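The Hand Without the Robot

Teaching machines by giving people the gripper is cheap and quick. Whether it works as well as claimed is a harder question. 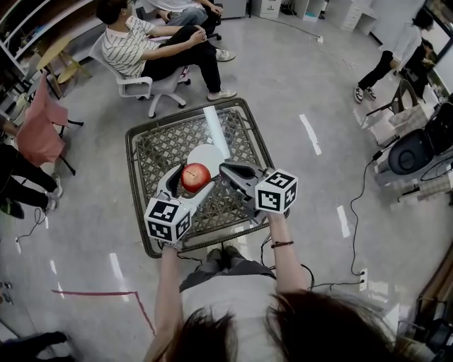
An apple held in a hand-held gripper. The patterned cubes on the fingers are tracking markers.

By the time the Clirneson project put out its September report, the number everyone repeated was 80. That is the percentage of trials in which a robot arm, trained almost entirely on recordings of people, picked up a piece of fruit and set it on a plate. The people had never touched the arm. They had carried a gripper like the one it wears on its wrist, and done the chore themselves.

I have been reading robot learning papers long enough to flinch at a round number, so I asked for the full results and spent two days with them. The idea is good. The number needs some company.

The old way of teaching an arm is to drive it. An operator sits at a set of controls and steers the machine through a task again and again until there are enough examples to train on. It is slow, it wears out the operator, and it ties up an expensive robot for every minute of recording. Clirneson, run jointly by the Sakham lab and a small hardware shop called Tosik, skips the arm during recording. A person holds the gripper, squeezes it shut on an object, moves the object, lets go. Cameras follow the printed markers on the fingers, and software works out where the tool was and how far it was open. A program then learns to produce the same motions from what the cameras saw.

The team collected 2000 demonstrations this way. By their own estimate, driving the arm would have taken several times as long, and I have no reason to doubt it. Anyone who has watched a trained operator spend a full minute lining up a robot over a coffee mug will see the appeal.

Now for the 80. It comes from a test on fruit the system had already met, on tables it had already met, with the lighting left alone. The report says so, on its eleventh page. When the team brought in objects that were missing from the training set, the success rate dropped to 32 percent. Both figures are honest, and both are printed. Only one of them made it into the summary.

There is also the matter of what counts as a success. In the main test, a trial passed if the fruit ended up touching the plate. Fruit that rolled off afterward still passed. I went through the logs of all 406 trials and found the note "settled off plate" more often than I liked. A stricter rule would have cost the headline a few points and gained it a good deal of trust.

My larger worry is the hand itself. People are very good at fixing mistakes they don't notice making. Close two fingers on an apple slightly off center and your wrist will turn to make up for it, with no thought at all. Your elbow swings out, your shoulder drops. A robot arm bolted to a bench may be unable to reach the same pose, and the recording won't say so. Clirneson deals with this by throwing out motions the arm can't copy. Fair enough, but the report never says how many were thrown out, and a method sold on cheap data ought to tell us how much of that data ends up in the trash.

Then there is touch. A person feels the apple start to slip and grips harder. The recording holds the position of the fingers and nothing about force. For an apple, which is firm and forgiving, this hardly matters. I would like to see the same test with a ripe peach.

A second group, at Villalobos, has tried to repeat the work with the same gripper design. Its draft, which I was allowed to read but not to quote, lands lower on known objects and a little higher on new ones. The Villalobos team recorded in more places, with more clutter and more people holding the tool, and I suspect that explains most of the gap. If so, the lesson is a dull and useful one – variety in the recordings may matter more than the size of the pile.

None of this sinks the method. I expect hand-held recording to be common in labs before long, for the plain reason that it is so much easier than the alternative. Easy collection brings its own temptation, though, to keep adding hours of the same few tasks in the same few rooms and call the total progress.

Sakham says a second round of tests is planned, with soft objects and a tougher pass rule. I have asked for the discard count too. So far I have been told it is being looked into.

10/25/18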